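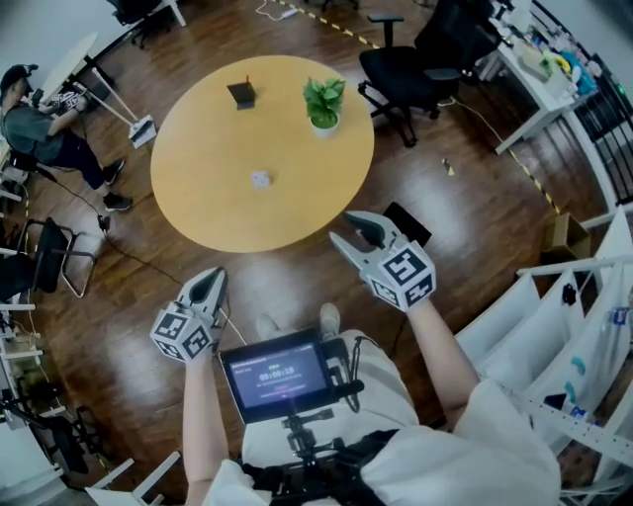
About Zutari

Zutari records hand work for robot learning. Customers send us a list of tasks, and we return sets of recorded examples that can be used to train a control policy. We do not build robots and we do not train the final models. Our work ends when the recordings pass the checks agreed on at the start of the contract.

How we record

Most of our recording is done without a robot. An operator holds a gripper in each hand and does the task at normal walking and reaching speed. Marker cubes fixed to the grippers give a position and orientation for each hand, and a screen worn at chest height shows the operator the running time of the current take. A take begins from a standing start and ends when the operator has let go of the last object and moved both hands clear.

The tasks are ordinary ones: moving a plant to the other side of a table, setting a small item upright, clearing a surface, putting things back on a shelf. We keep furniture and small objects in the room that differ in height, shape and finish, and change the layout between blocks of takes. Chairs, side tables and shelving stay in the background on purpose. A policy trained only against a bare wall tends to do poorly in a furnished room.

Operators work in shifts of 6 hours, with breaks between blocks. New operators spend their first eight shifts on practice takes that are not delivered. Grip width, approach angle and pace are left to the operator unless the task sheet says otherwise. Variation between people is useful and we do not try to remove it.

What we keep and what we drop

Each take is stored with its task name, operator number, layout number and gripper calibration. Takes are then reviewed in two passes. The first pass is automatic and looks for lost markers, dropped samples and clock drift between the two hands. The second is done by a person, who checks that the task was completed as written.

Failed attempts are labeled and kept in a separate set. If an operator fumbles an object and recovers, the take stays in the main set with a recovery label. Takes in which the markers are hidden for too long are deleted, and the operator repeats the task later in the shift.

Our task library holds some 655 written tasks. Each has a start state, an end state and a list of allowed objects. Customers may use the library, change entries or write their own. Tasks written for one customer are not offered to another.

Tools

Fuvach is our recording software. It runs the timer, starts and stops both grippers together and writes the take to disk. Brurkideck is the review tool, where takes are trimmed, labeled and accepted or rejected. Both were written in house and neither is sold separately. Exports are made in the customer's own format where a written specification is supplied.

People

Peiyu Qin founded the company and handles contracts and task planning. Chunhua Jin is responsible for gripper hardware and calibration. Zhenhua Xia maintains Fuvach and the export code. Sihan Jin trains operators and sets the shift plan. Joni Vuorinen runs review and writes the quality report that goes out with each delivery.

Working with us

A first order is normally a pilot of six tasks. The pilot includes raw recordings, labels, calibration files and the quality report. Changes to the task sheets are made after the pilot and before the main order. Please include the gripper type, the intended robot and the required sample rate in your first message.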